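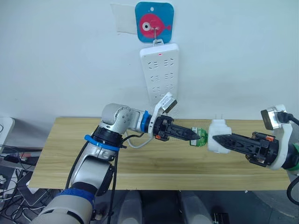 3. Adhesive hooks and hung loads

3.1 Scope

This section covers stick-on hooks used on painted indoor walls, with a power strip as the worked load. Screwed fixings are in section 4. Suction hooks were dealt with in section 2 and are not repeated.

3.2 Parts of the fixing

Three surfaces are considered in order: the wall, the adhesive, and the back of the plate. A fixing fails at the weakest of the three. On painted walls this is often the paint, which comes away from the plaster with the plate still stuck to it. A printed plate behaves in the same way as a plain one. The pink fish on the blue plate has no bearing on the calculation, but the metal hook at its centre does, as its position decides where the load acts.

3.3 Shear and peel

A load hung close to the wall acts mainly in shear, parallel to the surface. Adhesives are strong in shear. The further the load sits from the wall, the greater the turning effect on the plate, and the top edge begins to peel. Adhesives are weak in peel.

Turning effect = load x distance from wall to line of load

Where the distance is doubled, the turning effect at the plate is doubled. The shear load is unchanged. A long, thin object hung by one end lies nearly flat to the wall and keeps the distance small. A power strip hung from a loop at its upper end is a fair case of this. The same strip hung by a long cord over the hook would swing, and each swing adds to the peak load.

3.4 Worked example

Mass of strip: 322 g
Allowance for the part of the cable carried by the hook: 200 g
Total: 522 g
Load: 0.522 x 9.81 = 5.12 N
Distance from wall to line of load: 11 mm
Turning effect: 5.12 x 0.011 = 0.056 N m

The cable allowance should not be left out. A cable that drops freely adds its own weight, and one that is pulled tight adds a good deal more. Plugs and adaptors are to be added to the total if they will stay in the sockets.

The static load is then multiplied by 3 to allow for knocks and for plugs being pulled out.

Design load: 15.4 N

Compare this with the rated load for the hook, after converting the rating from kilograms to newtons. Ratings are normally given for a smooth, clean surface and should be reduced for matt or textured paint.

3.5 Preparing the wall

a. Mark the position. Check that the lower end of the strip will hang where it is wanted and that the cable can reach the outlet without strain.
b. Wipe the area with a dry cloth, then with surgical spirit. Do not use furniture polish or washing-up liquid - both leave a film.
c. Old tape should be removed before a plate is fixed. A plate that overlaps tape or paper is bonded partly to that layer and only partly to the wall, so the full plate area must not be used in the calculation.
d. Press the plate firmly from the centre outwards. Follow the maker's waiting time before loading.

3.6 Electrical points

Switch off and unplug the strip before hanging it or taking it down. Use only a hanging point that is part of the strip or supplied for it. Do not hang it by its cable. Keep it clear of sinks, kettles and radiators. Recessed sockets do not make a strip suitable for damp places. An indicator light should not be used as proof that the sockets are dead.

3.7 Exercises

1. Repeat the worked example for the Stuson and Clumance hooks in the handout tray. Measure the distance from wall to line of load in each case.
2. A plate is 60 mm square and a quarter of its area lies over old tape. State the area to be used.
3. Explain why a short, deep object may pull off a hook that holds a longer, thinner one of the same mass.

Bring answers to the September practical. Balances are in the cupboard in the Shek room.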